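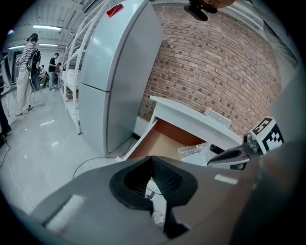 Plurnora kitchen leftovers log – readme

Last updated Feb 12, 2022

What this is

A table of what got cooked, what got kept and what got thrown out, in 30 homes over one winter and the spring after. One row per container of leftovers. 1,805 rows in the current version. Started as a spreadsheet for one apartment building in Okau, then Berge asked to join, then it got big enough to need a readme.

Files

leftovers.csv – the main table
homes.csv – one row per home, size of household, town, type of fridge
foods.csv – lookup list for the food codes
notes.txt – free text that people wrote on the sheets, lightly cleaned up
old/ – version 1, keep away unless you need to reproduce the first charts

Columns in leftovers.csv

home_id – matches homes.csv
food_code – matches foods.csv. Soups and stews share one code, sorry, too late to split them
day_in – day the container went in the fridge, counted from the start of that home's log
day_out – day it came out for good
grams_in – kitchen scale weight, container subtracted
grams_out – weight of whatever was binned. Zero means all eaten
shelf – top, middle, bottom, door, drawer, freezer
covered – yes, no, plate (plate = a plate on top of a bowl, came up so often it got its own value)
reason – only filled in when something was thrown out. smell, looks, forgot, dont want, other

Blank means not recorded. Blank never means zero. Please read that twice, it has already caused one wrong chart.

How it was collected

Paper sheet on the fridge door, pencil on a string. People wrote down a line when something went in and finished the line when it came out. Sheets were picked up every two weeks and typed in by hand. Weights are from the same model of scale in every home, a cheap one, reads in steps of 5 grams. Anything under 20 grams is basically a guess.

Containers were weighed empty at the start and given a sticker number. If the sticker washed off (it did, a lot) the person estimated the container from a chart. Those rows arent flagged in this version. Should be in the next.

Known problems

- Freezer rows are a mess. Things went in and were still there when the log ended. day_out is blank for most of them. Dont average them with the rest.
- Homes 11 and 14 swapped sheets for one pickup. Fixed, but check the rice rows if something looks odd.
- 6 homes in Berge stopped early. Their rows are kept, homes.csv has the last day for each.
- "forgot" is surely undercounted. People don't like writing it down.
- Holiday weeks have huge amounts of meat and potatos and then nothing. Real, not a typing error.
- The Lurine homes used a slightly different sheet with no door shelf. Door items went down as "top" there.
- Takeout was supposed to be left out. Some homes logged it anyway, code 90.

What it's good for

Comparing how long foods get kept before they're eaten or tossed. Looking at covered vs uncovered. Teaching, it's a nice messy table for a class on cleaning data and small enough to open in anything.

What it's not good for

Food safety advice. Nothing in here was tested in a lab, "smell" is just somebody's nose. Also not a fair sample of any town – people who say yes to weighing their leftovers are a certain kind of people. And please don't scale it up to a yearly figure per country, we get asked.

Privacy

No names, no addresses. notes.txt was read line by line and anything about guests, health or neighbors was taken out. If you spot something we missed, write to us before posting it anywhere.

Changes

v3 – merged the Lurine sheets, fixed units on milk (was in ml for two homes)
v2 – added covered and reason
v1 – Okau only

To do

Flag the estimated containers. Split soup from stew if anyone has the patience. Second round starts in June, hoping for some 3,000 rows by the end of that one. New sheet will have a door shelf for everybody.

License

Free to use and share, say where you got it. If you make a chart send us a copy, the homes like to see them.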